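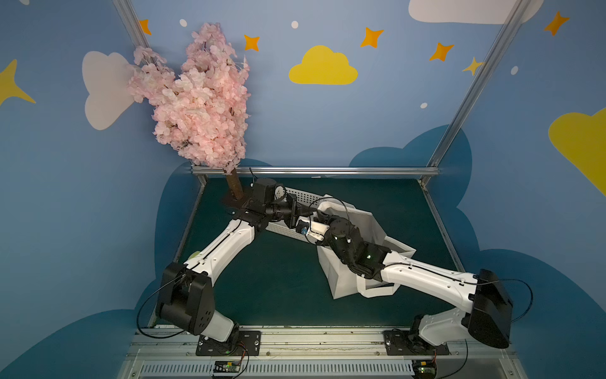

4.2 Standby power and wake time

The two sets were compared in standby over the same period. Both the Clurklow and the Zarnex have a quick start option, which is switched on when the set leaves the factory. With quick start on, the Clurklow woke to a full picture in 6 seconds, and the Zarnex took slightly longer. With it off, both sets were much slower, and the Zarnex also lost its last used input and went back to the home menu.

Each set was woken 200 times by remote control, half of these with quick start on. The network cable was left in place throughout. Wake time was taken from the first press of the power button to the first complete picture, so the maker's logo was not counted as a picture.

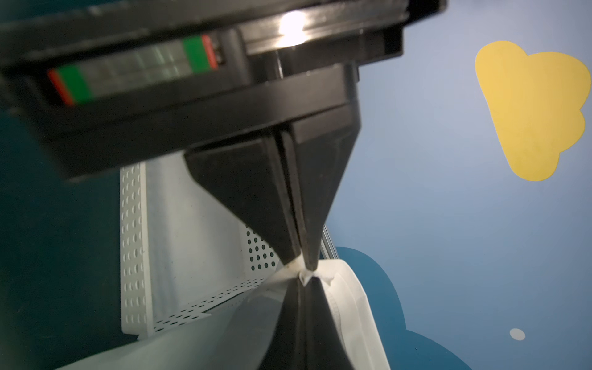
Figure 6. Close view of the gripper, showing the clear window in its housing and an upper finger.

Power draw in standby was less steady than we had expected. The Clurklow dropped to its lowest level within a few minutes and stayed there, apart from a short rise at night when it looked for new software. The Zarnex rose and fell through the day. Mahawong found the same pattern in an older Zarnex model and put it down to the programme guide, which is refreshed even when no tuner is in use. Turning the guide off removed most of the rises in our set as well.
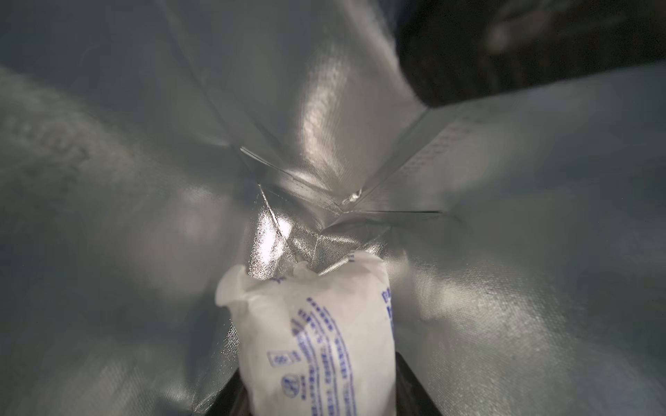

The Lui set used in section 4.1 was left out of this comparison, as its quick start option cannot be turned off from the menu. Readings from the Gurine meter were stored once a minute, and 508 of them were dropped after a fault in the logging software. All of these came from a single night in May, and the run was repeated in full with the Clurklow. The repeat gave the same lowest level as before. Wake times are listed separately for each input in Table 3.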